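Cables, leads and other things that tangle

8/17/18

Most of the leads in a house get thrown away because they've been stored badly. The tips below come from sorting out the cupboard under our stairs, with a few sent in by readers since the July page on extension reels.

Coiling

Never wind a lead round your elbow and hand. It puts a twist in every turn and the inner wires break near the plug first. Make loose loops the size of a dinner plate, rolling the lead between finger and thumb as you go so that each loop lies flat. If a loop wants to spring into a figure of eight, let it, then carry on.

Cristóvão Cordeiro wrote in to say he does every second loop underhand, the way sound engineers do, and his garden cable now throws out straight across the lawn. It takes an evening to learn.

Storing

Toilet roll tubes are fine for phone chargers and nothing heavier. For mains leads use a strip of old bicycle inner tube, cut 2 cm wide, which grips well and leaves no sticky mess. Rubber bands perish and stick to the plastic, so keep those for the pantry.

Hang long leads on a wide peg. A nail puts a kink in the bottom of the coil - a cotton reel screwed to the wall does a better job and costs nothing.

Labelling

Masking tape folded over the lead near the plug, written in pencil. Ink fades in a warm cupboard. Put the name of the appliance and the room on it.

Cleaning

Unplug first. A cloth wrung out in warm water with a drop of washing-up liquid takes off kitchen grease. Dry the lead straight away and leave it until the next day before using it. Talcum powder rubbed along an old rubber flex stops it dragging on the carpet.

Working with thin cable

Work over a pale, clear table so that you can find what you drop. Leave yourself more length than you think you need, and hold the cable close to the end when you are working on it. 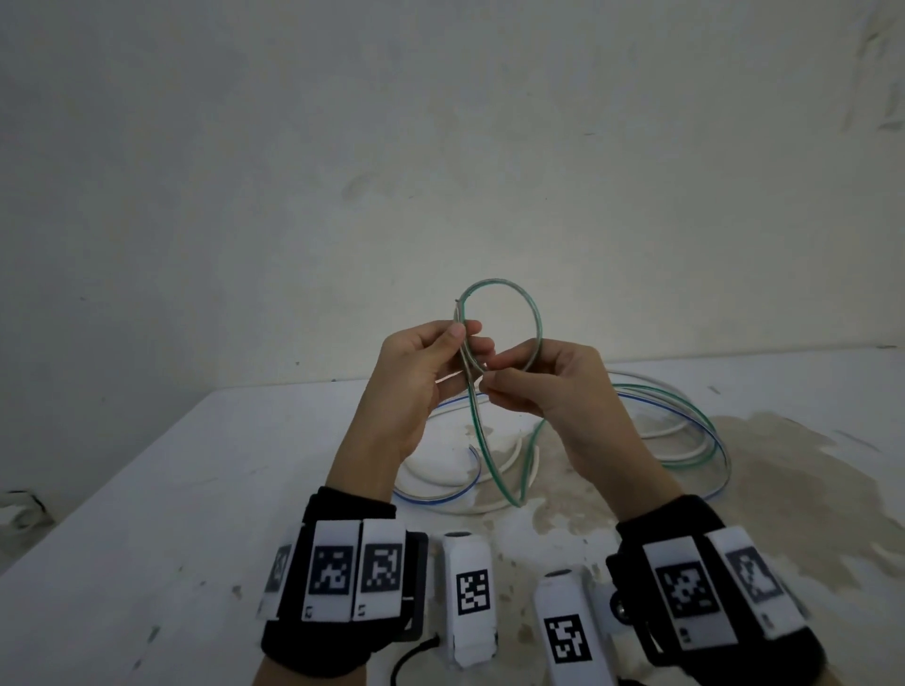

Fingertips close together, cable end between them.

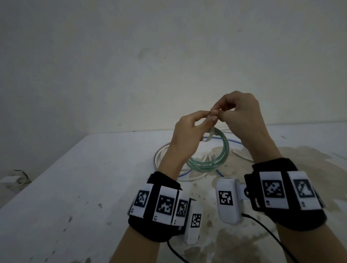 Keep the offcuts. Short lengths are good for tying up tomatoes, closing freezer bags or marking which garden key is which. Anything with bare wire showing goes in a jam jar with a lid, well away from children.

Throw out any mains lead with a cracked sheath or a scorched plug. Tape is not a repair. Cut the plug off before it goes in the bin so that nobody is tempted to use it, and take the rest to the small electricals skip at Clolstead if you live our side of the river.

Next time: drawer runners, and Elfriede Hofstetter's way of getting candle wax out of a tablecloth.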